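Hulteo Residents' Forum - Shared Lounge and Kitchen
Topic: Drinking vessels left on soft furnishings

Altden_Desk
Posted 2019-01-13
Residents are reminded that cups and mugs should be returned to the kitchen after use. Over the past quarter, 35 items were collected from the lounge, most of them from chairs, blankets and coats. A cup set down on cloth has no firm base under it, and the cost of cleaning is shared by every household.

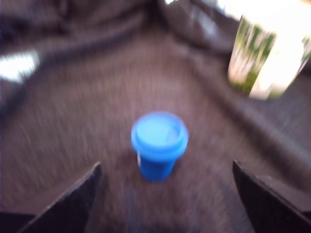

Lidded cups are included in this request. A lid slows a spill but does not prevent one, and several residents have reported stains from cups they believed to be closed. Items left overnight will be placed on the shelf by the sink and kept for 7 days.

northstair112
I support the reminder in general. I would ask, however, that lidded cups be treated separately. My household uses them for the very purpose of sitting in the lounge, and the present rule makes no distinction between a closed cup and an open bowl of soup.

Mansour_House
With respect to the previous post, the distinction would be difficult to apply. Lids are mislaid within a week of purchase. Our floor tried such an exception last February and withdrew it.

quiet_landing
May I raise the matter of personal mugs? The shelf by the sink is not suitable for anything of value. Illustrated mugs in particular are often gifts, and a chipped handle cannot be put right.

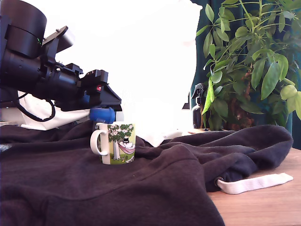 I have a Moomin mug of my own with a hammock on it, and I would be sorry to find it stacked under the saucepans. A separate tray, lined with a towel, would meet the need.

Altden_Desk
The suggestion of a tray is accepted. One will be ordered from Curkix with the next kitchen supplies. Dark fleece and similar garments left on the seats will continue to go to the coat rack - please check pockets and folds for spoons.

northstair112
Thank you. I maintain my objection regarding lids and ask that it be noted.

Altden_Desk
Noted. The rule stands for the present term.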